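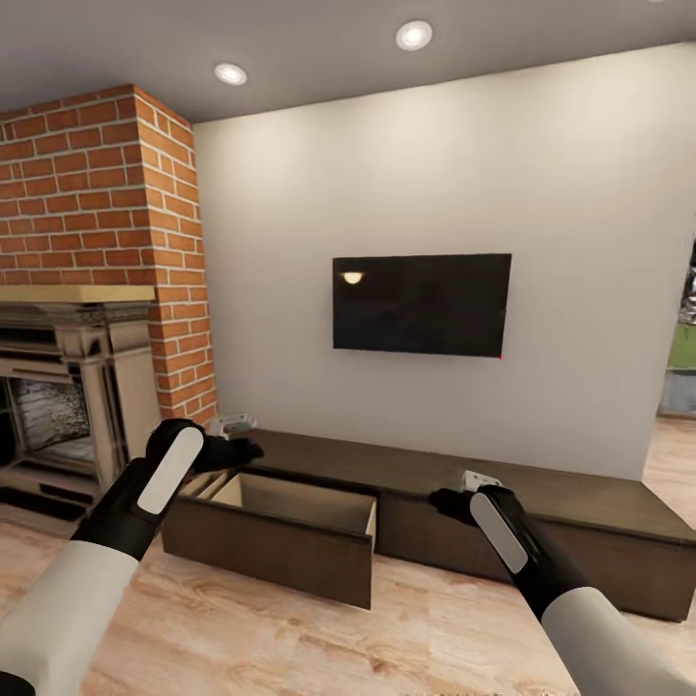
A reader in Stotedel wrote in to say that every watercolor she has put away since last October has come out wavy, and could we please talk about storing pictures at home before she gives up and takes up knitting. She paints on Merna blocks, mostly small sheets, and she stacks them with a dish towel between each one. Well, we can certainly talk about it! I've been putting my own paintings away badly, and then a little less badly, for a good many years, and most of what follows I learned by ruining something I liked.

Start with the dish towels, I'm afraid. Cloth holds moisture and it's never truly flat, so every seam and fold presses its way into the paper below. What you want between paintings is plain acid-free tissue or glassine, cut a little bigger than the sheet on all sides. Glassine is the slick, see-through kind, and I like it for pastels and soft pencil, where tissue will drag some of the color off with it. For watercolor and ink either one is fine. If a painting has any thick gouache on it, give it a sheet of glassine and don't put anything heavy on top, even if you are sure it's dry. I once pulled the sky clean off a harbor scene that way, and I had been sure.

Then there is the matter of drying. A sheet can feel dry to your fingers and still be holding water deep down, especially the heavier papers. Lay the back of your hand on it. If it feels cooler than the table, it isn't ready. I leave mine out flat overnight at the very least, and two nights if the weather has been muggy.

For sheets that are already wavy, don't despair. Turn the painting face down on a clean piece of blotting paper, mist the back very lightly with plain water (and I do mean lightly, three or four puffs from a plant sprayer held at arm's length), put a second piece of blotting paper over it, and then a board, and then all the big books you own. Change the blotting paper the next morning. After that, leave the whole pile alone for a few days. I know how tempting it is to peek. Please don't try this on pastels, on charcoal, or on anything with ink you haven't tested, as some inks will run at the first hint of damp. 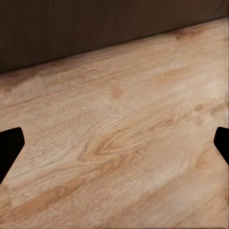 Once everything is flat you'll need somewhere to keep it, and flat storage beats upright storage nearly every time. A shallow drawer is lovely if you have one. A big under-bed box does the job too, so long as it isn't on an outside wall or near a heating vent. I used to keep mine in the attic – a terrible place, baking in summer and clammy the rest of the year – and moved them down to the hall closet, where the temperature hardly changes. Basements are about as bad as attics. So is the top of the refrigerator, which I mention only on account of having tried it.

Line the bottom of whatever you use with a piece of mat board. Raw wood and cheap cardboard both give off acids over time, and you'll see it as a tan shadow creeping in around the edges of your paper. The framing counter at Kandpal sells its mat offcuts by the bundle, and the last bundle I bought had 31 pieces in it, enough to line every box in the house with plenty left over for testing colors. Ask at your own frame shop. They are usually happy to see the scraps go.

Keep your piles low. Paper is heavier than it looks, and the poor sheet at the bottom is carrying all the others. I go up to 39 small sheets in a box and then I start a new one, though with full sheets I'd stop well before that. Put the largest ones at the bottom and work up, or the corners of the big ones will droop over the little ones and stay that way.

Label the outside of the box, too, and do it before you close the lid. I write the year, the subject, and the paper, in pencil, on a slip of card. Pencil doesn't fade or bleed. On the painting itself, write only on the back, in a corner, with a soft pencil and hardly any pressure, with the sheet lying on something hard. Felt pens will find their way through to the front sooner or later, and it will be right in the middle of somebody's face.

A word about tape, as I get more letters about tape than anything else. Take it off. Masking tape left on a painting goes brown and brittle, and the stain it leaves is there for good. I use Stellel paper tape to hold a sheet down while I work and pull it away as soon as the paint is dry, slowly, at a low angle, going away from the picture. If it starts to lift the surface, stop and warm it with a hair dryer on low for a few seconds, then try again. Old tape that has already gone hard is best left to somebody with the proper training, if the painting matters to you.
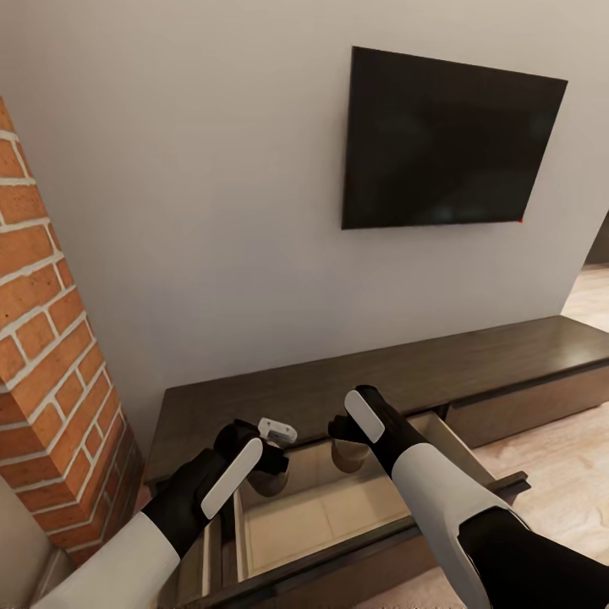 Small silvery insects are the other thing to watch for. Silverfish love paper, and they love the sizing on good paper even more. They like the dark and the damp, so a dry closet is half the battle. I tuck a packet or two of silica gel in the corner of each box, well away from the sheets, and swap them out when I change the smoke alarm batteries. Please skip the mothballs. The smell gets into the paper, and you'll be airing out your landscapes on the porch for weeks.

If you have a lot of old work and can't face sorting it all, just do one box. I have close to a lifetime's worth of sketches myself and have never got to the end of them. Pull out the ones you'd be sad to lose and put those away properly with fresh tissue. The rest can wait for a rainy afternoon.

To our reader in Stotedel, then: save the dish towels for the dishes, give those sheets a light misting and a few days under the encyclopedias, and do tell us how they come out.

Tips > Arts and Crafts at Home > Paper and Paint > Storing Finished Pictures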